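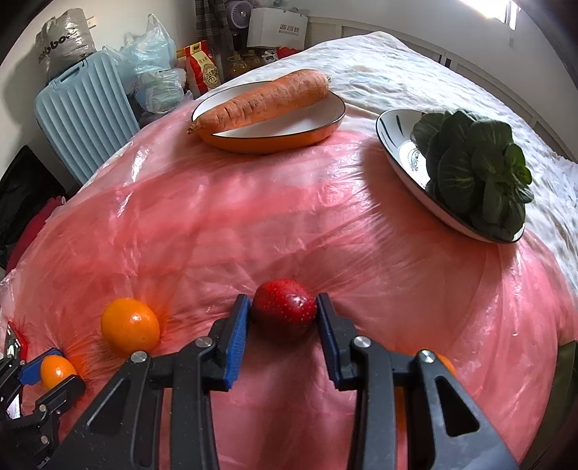 Clollen: The Complete Series (Pravura Collector's Box)
Blu-ray, all five seasons, with hardcover book and bonus discs
Page updated February 13, 2026

If you came to Clollen late, the way I did, you probably watched it on a streaming service with the brightness turned all the way up, trying to work out who was standing in the doorway. It's a dark show. Half of it happens in the back rooms of the Karras boatyard with one lamp lit, and the other half happens outside in the rain. So the first thing to say about this box is that you can see it! The picture has been redone from the original camera files, and the night scenes finally have some depth to them. The long walk along the harbor wall at the start of season two used to be a gray smear on my TV. Now there are ropes, puddles, a cat on a windowsill, and Kenneth Laing's face under the brim of his hat, doing about four things at once.

For anyone who hasn't seen it: Clollen is a family crime drama set in a small shipbuilding port, beginning the winter after the yard's owner drowns. Laing plays Tam Karras, the younger son, who comes home for the funeral and stays. Beathag MacLeish created the show and wrote most of it, and she kept the whole story close to the water. People leave town in this series, but the camera hardly ever goes with them.

What's in the box

All five seasons on Blu-ray, in the order they were first shown, including the Christmas special that went missing from streaming (it sits between seasons three and four, where it belongs).
2 bonus discs.
A 200-page hardcover book with production photos, costume drawings and MacLeish's notes on each season.
A fold-out map of the port, printed on heavy paper.
A numbered card. The first run is 1000 copies.

The box is a rigid slipcase with a lift-off lid. Each season has its own sleeve, and the discs sit on proper hubs, so you don't have to bend anything to get them out. I've taken the season one discs in and out more often than I'd like to admit and they still click in firmly.

Picture and sound

The show was shot wide and it's presented wide, with nothing trimmed from the sides. Colors are cooler than on the old DVDs. That takes an episode or so to get used to if you know those discs well, but it suits the place – the sea looks like a sea you wouldn't want to fall into. Skin tones are warm where there's firelight and properly pale everywhere else.

Sound is where I got really excited. The surround track puts the yard all around you: hammering off to one side, gulls, somebody shouting a name from the far end of the slipway. Dialogue has been lifted a little so the muttering is easier to follow. There's a stereo track too, and if you're listening through the TV's own speakers I'd pick that one, as voices come through more clearly.

Subtitles are in English for the deaf and hard of hearing on every episode, every extra and both commentaries. They're well done. They name the songs, and they tell you when someone is humming, which matters more in this show than you'd expect.

The bonus discs

The first one is mostly interviews. MacLeish talks at length about the pilot, which was rewritten from top to bottom after a read-through where, as she puts it, "everyone was very polite and I went home and started again." She's great company, quick and a bit rude about her own early drafts. Laing's interview is shorter and quieter. He talks about learning to plane a board for the role and how long it took before the boatbuilders on set stopped wincing.

There's also a feature on the music, with the full session for the end title song. I could watch this sort of thing all day, people in headphones counting each other in.

The second disc has deleted scenes, arranged by season, along with costume tests and a walk around the standing set before it was taken down. The deleted scenes have rough sound in places. Don't skip the one from the season four finale, with the two sisters in the kitchen. It changes how you read the last shot.

What it doesn't have is a blooper reel, and the documentary that aired alongside season three isn't included either. That one was made by another company. It'd have been lovely to have everything in one place.

The book

It's a good, heavy book that opens flat. The costume section is my favorite – close-up photos of mended elbows and salt stains, with notes on how the coats were aged between seasons. MacLeish's season notes are full of spoilers, so finish watching before you read them. The paper is matte, so you can read it under a lamp without tilting it back and forth.

Is there more Clollen coming?

This is the question everybody asks! MacLeish has said in interviews that she has an outline for a feature-length story set in Jinport, the city up the coast that people in the show are always threatening to move to. It would follow the younger cousins, with Tam in a smaller part. Laing says he'd read it before he said yes. There's no shooting date, and the box doesn't contain a preview or a script page or anything of that kind. The book does have a single drawing marked "Jinport, arrivals" near the back, without a caption. Make of that what you like. I've made rather a lot of it.

Details

Title: Clollen: The Complete Series
Publisher: Pravura
Format: Blu-ray, region free
Audio: English surround, English stereo
Subtitles: English for the deaf and hard of hearing
Book: hardcover, 200 pages
Edition: 1000 numbered copies, first run

Good to know

You can't choose your number. Cards are packed at random and sealed inside.

The discs need a Blu-ray player or a console with a disc drive. They won't play in a DVD player.

A plain edition with the same discs, minus the book, map and card, is planned for December. The picture and sound will be the same, so if the show is all you want, that one will do you very well.

The lid is snug when new. Hold the box by the sides and let the bottom slide out slowly.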